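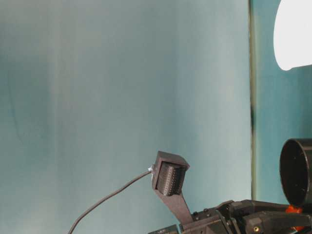
Photo: Telma Lucero

The backdrop has been up in the back room since September and I am still looking at it most days, so I thought I would write down how I got to this colour.

I wanted a plain background that was a sort of pale teal. Most of what I found in that range was either mint or a swimming pool blue, and both look dreadful behind anything brown or grey. I ordered samples twice, pinned them up in the hall and left them there until I had stopped noticing them. The one I picked is called Danutlow. The runner-up was Lerkberg, which was greener and went muddy in the evenings.

What I didn't expect is how many colours one colour turns into. Towards the left it goes greyer and deeper, and through the middle and over to the right it washes out until it is almost a whitish aqua. There are soft bands running down it as well, some lighter and some darker, and a few faint creases. I spent an evening on those with the iron on low and a damp tea towel, then decided I could live with the ones that were left.

The join is on the right. The piece on that side is a stronger blue-green than the main one, and with the thin dark line between them you can't miss it. I had meant to match them. I have since tried pulling the two closer together, and the line stays slightly uneven whatever I do. For small things set up in the middle it doesn't matter. For anything wide it does, and I will have to sort it out before spring.

The lamp is up in the right-hand corner and has a white shade with a rounded side. It is very bright when it's on. I have tried it further back and lower down, and the upper corner is still the best place for it – lower down I kept catching it with my elbow.

I spent nearly 130 pounds on all this, counting the samples and the postage. Another 40 would have got me the wider size from Zapata, and I wish I had paid it. If you are thinking of doing the same, measure the wall first and then add a bit at each side.

Next job is the shelf on the opposite wall, which has been leaning since we moved in. I have the brackets but not the right screws, and the shop in Gomton is shut until next week.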